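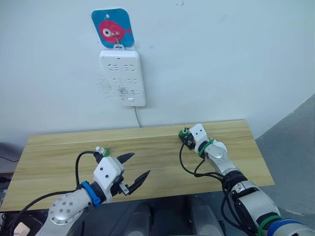

Makeup brushes need washing more often than most people wash them, and the work goes faster if the table is set up first. Foundation and concealer brushes hold oil and pigment close to the ferrule. Powder brushes hold less, but the fine particles pack down and stiffen the tips. Clear the surface, put the towel on the side away from the basin, and keep anything electrical off the table. A power strip hung vertically from a wall hook leaves the tabletop free for wet work, provided it is well out of reach of splashes. Unplug hair dryers and curling irons before the basin is filled.

Sorting

Separate the brushes into three groups before any water is run: cream and liquid, powder, and eye. Cream brushes go last. If they go first, the oil film left in the basin transfers to the powder brushes and the rinse has to be repeated. Natural hair and synthetic fiber can be washed in the same session but should not share soap. Natural hair takes a mild shampoo. Synthetic fiber tolerates dish soap, which cuts silicone-based foundation better than shampoo does.

Check each ferrule while sorting. Hold the handle and try to turn the metal collar with two fingers. If it moves, the glue has failed and the brush should be spot cleaned with a cloth until it is repaired.

Water

Lukewarm only. Hot water softens the glue inside the ferrule, and the damage shows up weeks later as shedding. Keep the water line below the metal. A shallow bowl is better than a deep one here, as it is hard to submerge the collar by accident.

Hold the brush head down at all times while it is wet. Water that runs back into the ferrule swells a wooden handle and cracks the lacquer at the neck.

Washing

1. Wet the lower two-thirds of the bristles.
2. Put a small drop of soap in the palm or on a ridged silicone mat.
3. Work the brush in small circles with light pressure. The bristles should bend but not splay flat.
4. Rinse head down and squeeze from the ferrule toward the tip.
5. Repeat until the squeezed water is clear. Dense foundation brushes can take four rounds.

Do not pull on the bristles. Do not twist them. A brush that still feels slick after the last rinse has soap in it, and soap residue makes powder go on in patches. 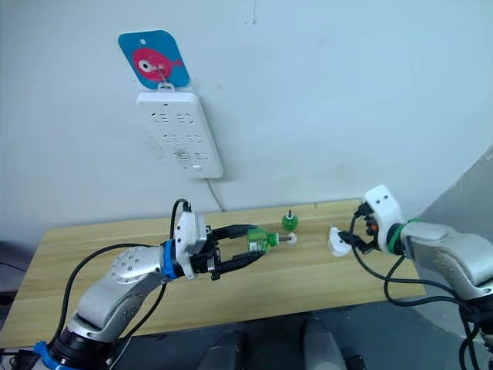
Power strip hung on the wall, cable running down toward the table.

Drying

Press each brush in a folded towel, then reshape the head with the fingers while it is damp. Lay it flat with the head extending past the edge of the counter so that air reaches all sides. Flat drying on a towel works but leaves a flattened side on large powder brushes.

Small eye brushes are dry in 4 hours in a ventilated room. Dense kabuki and buffing brushes should be left overnight, and in a humid bathroom even that may be short. Test by pressing the center of the head against the back of the hand. If it feels cooler than the outer bristles, it is still wet inside.

A hair dryer is not recommended. The cool setting is tolerable for synthetic fiber, but the airflow separates the bristles and the shape has to be corrected afterward.

Sponges

Wet the sponge fully before adding soap. Rub solid soap directly onto the stained area, squeeze under running water, and repeat. Stains that remain after three passes are set into the foam and are cosmetic only. Tears, hard spots and any smell are grounds for throwing the sponge out. Let it dry in open air and never in a closed pouch – mold starts in the core, where it can't be seen.

Spot cleaning between washes

For a quick change of color, wipe the brush on a dry microfiber cloth until no pigment transfers. This handles most powder shadows. For creams, put 75 percent isopropyl alcohol on the cloth, wipe the tips, and leave the brush for a few minutes. Alcohol dries out natural hair, so limit it to synthetic fiber. Keep it away from lacquered handles and from printed size numbers, which it removes. 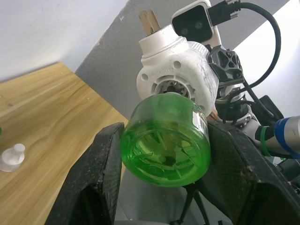
Green translucent cylinder with spoke-like ribs inside.

Storage

Brushes in daily use can stand head up in a cup once they are fully dry. A lid is useful if the cup sits near a sink or a hair spray station. Weight the bottom of a light cup with glass beads or clean gravel so that long handles do not tip it.

For travel, roll the brushes in a cloth wrap with the heads all at one end. The clear plastic sleeves that come with new brushes are worth keeping. Slide them on from the handle end; pushing them over the tips bends the outer bristles back.

Schedule

Foundation, concealer and cream blush brushes: every 7 days.
Sponges: after every use.
Powder, bronzer and contour brushes: every two weeks.
Eye brushes: weekly, or after each use if the eyes are irritated.
Lip brushes: wipe after every use, wash weekly.

Reader note

Đạt Lý asks whether a brush that has gone stiff with dried gel liner can be saved. Usually, yes. Work a little cleansing oil into the bristles, wait ten minutes, wipe on a cloth, then wash with dish soap twice to remove the oil. If the tip still splits after drying, coat it with a thin film of soap, shape it to a point, leave it overnight, and rinse in the morning.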